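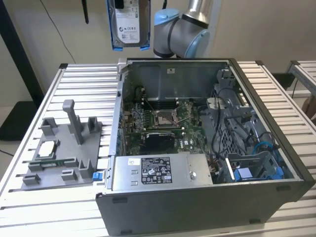 Thread on notice periods and counteroffers. I run compensation analysis at Bodar and have been through 1,522 resignation records from the last hiring cycle. Only the parts that bear on pay.

1/ Median contractual notice in the set was 30 days. Median notice worked was shorter. The gap is mostly unused vacation being taken at the end, and most HR systems log it as time worked. Fix that before you compare anything.

2/ A counteroffer was recorded in 200 cases. "Recorded" means there was a written figure. Verbal promises are not in here and I have no way to estimate them.

3/ Counteroffers cluster late, usually after the replacement requisition has already been approved. By then the manager knows what the outside market charges for the role. The employee usually knew first.

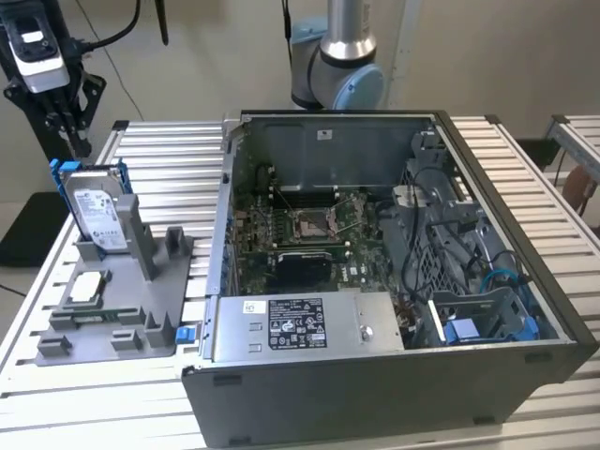 Hema Suvarna replies that a late counteroffer may only reflect a slow approval chain, and that at Valtix the manager asks on day one and gets an answer two weeks later.

4/ Fair point. I have the date of the letter and no date for the request, so the delay could sit anywhere in between. I'll ask whether Janjua logs requests separately.

5/ On size: a raise of 5 percent or less was almost never accepted. Above that, acceptance climbs, but the groups get small and I would not draw a curve through them.

6/ Base pay is the wrong unit for some of these anyway. Several offers moved the job grade and left the salary alone – that changes the bonus target and the next review band, so the first-year figure understates it.

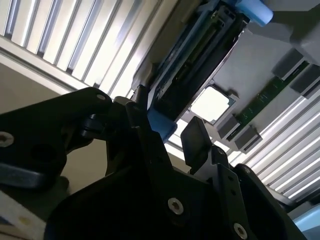

7/ Same problem with retention bonuses. They get coded as one-time pay, with the clawback terms in a separate document. I excluded any case where the terms could not be matched to the offer.

8/ Sobia Jatoi is rerunning the grade-change cases against the September pay bands. The split by job family goes up when she is done.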